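How to Ask for a Promotion Without Apologizing for It

Start two months before review season. By April the budget is usually spoken for, often by the man who asked in the hallway.

Write down what you did, with numbers. "Helped with the Zumach account" is a diary entry. "Renewed Zumach and saved 2,000 hours" is a case.

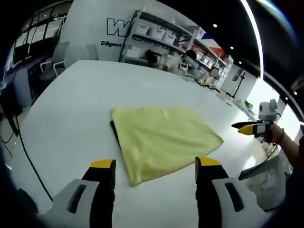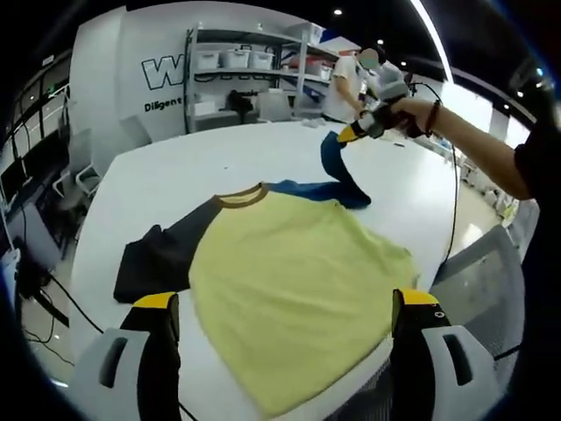
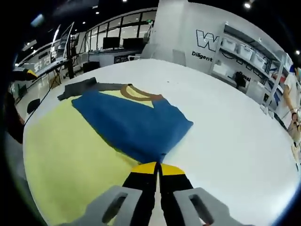 Book 20 minutes with your boss and put the word "promotion" in the invite. Name the title you want, then stop talking – the silence will feel like a dental procedure. Let it.

If the answer is "not yet," ask what would make it yes, and get that in an email. At Vallthorpe, where I learned this, "not yet" had a shelf life of roughly forever.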